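Cutting up the mail: Ohemaa Dramani on 20 years of zines

Ohemaa Dramani is late and so am I. We meet at the side door of the old feed store in Lerkton, she has a bagel in her mouth and a box of envelopes under one arm, and she's talking before the lock turns.

"I've got till four. Then the post office. Ask me things."

So, things. Dramani has put out Rudeten, a letters zine, for 20 years. Strangers write in, she cuts the letters up, pastes them down, copies them, staples them, mails them back out. No website. A print run of 186, up from 110 before a radio mention last May. She isn't thrilled about the bump.

"A hundred and ten I could do in a weekend. Now it's a weekend and then my evenings too. But you can't tell people no, they sent a stamp."

She started it after a breakup, in an apartment over a muffler shop. The first issue had two letters in it, both from her cousin under different names. "Terrible handwriting in both so I don't know who we thought we were fooling." The third issue had a real one, from a retired bus driver who wanted to know if anybody else missed the smell of carbon paper. Eleven people answered him. That was it, she was hooked.

What does she turn down? Poems, mostly. "I'm not against poems. I get a lot of poems." Also anything typed in all caps, anything about a neighbor that names the neighbor, and recipes unless the recipe is bad. She once ran a page of nothing but bad casseroles. People still ask for reprints.

The paste-up is done by hand, all of it. I ask the obvious question about computers and get a look.

"I tried. I did one whole issue on the laptop and it looked like a newsletter from a dentist. And I kept fixing it. With glue, you put it down, it's down. Crooked is fine. Crooked, you can tell somebody was there." 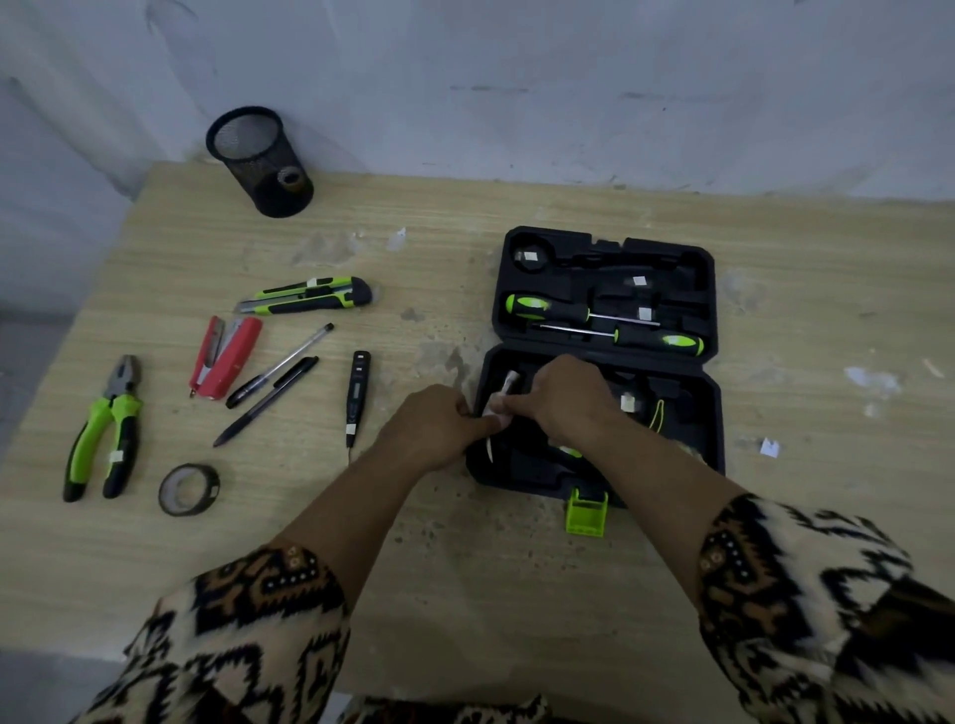 Knife, stapler, pens, scraps.

She has had help, on and off. Clémence Leclerc did the covers for a long stretch, lino prints, until her wrists gave out. Florian Coste handled the mailing list, which lived in a recipe box. The two of them fell out over whether to number the issues. Dramani was for not numbering. Leclerc was for it. Coste numbered them anyway, in pencil, on the back, and didn't tell anyone till issue 30-something.

"I was furious for maybe a day. Now I use his numbers all the time. Don't print that." She thinks. "No, print it, he'll like it."

Money is short, it always was. The price is whatever you tape inside the envelope. People have sent Canadian coins, a bus token, a coupon for cat litter. Postage is the thing that eats her. When it went up she switched to thinner paper and got complaints about see-through, so she switched back and dropped four pages. Got complaints about that too.

I bring up the offer. Trovodex, a small press over in Tomar, wants to do a book, a best-of, with an introduction and a proper spine. The editor there, Séverine Lefèvre, has been writing to her for a year. By letter, smart woman.

"She writes a good letter. I ran one of hers, I asked first. But a book... the people in it wrote to the zine. They wrote to 110 people they'd never meet. I'd have to go find them all and ask, and some of them are dead, and what do you do, ask the daughter?"

Is that a no?

"It's a I'm thinking about it."

She's sorting envelopes while she talks - local, not local, Canada. She opens one, reads, snorts, hands it across. A woman wants to know how to get out of a book club she founded. Page and a half, both sides, gets pretty heated around the middle. It's going in.

Favorite letter ever? She doesn't do favorites. Then she tells me one anyway. A man wrote every issue for six years about a fence he was building. Posts, the gate, a fight with a hinge. Never anything but the fence. Then a postcard: fence is done, thank you all. And he never wrote again.

"I got so much mail about that. People were upset! They wanted to know what he was going to do now. One lady offered him her yard."

It's ten to four. She's got a rubber band in her teeth and is looking for the other glove. I ask how long she'll keep going and she waves the glove, which was in her pocket, and says the next deadline is the first of the month and do I want to send something in.

I say I might.

"Handwrite it," she says, and she's out the door. "And put a stamp in!"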